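3.2 Small goods on a covered tabletop

Household clutter is a wonderful subject once you slow down and look at it. Following Bangera and Thaweesak, we treat the tabletop as a place where shape and colour compete for attention. Figure 3 shows a stamp among packaged goods on dark blue, felt-like cloth. 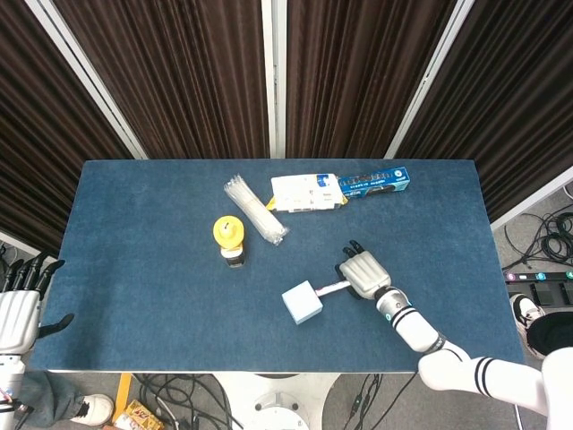 Colour did much of the sorting in our Bekgate sessions - a yellow cap was named well before the long blue box. We were delighted by how consistent this was.

Figure 3. Stamp, bottle and boxes on the covered table.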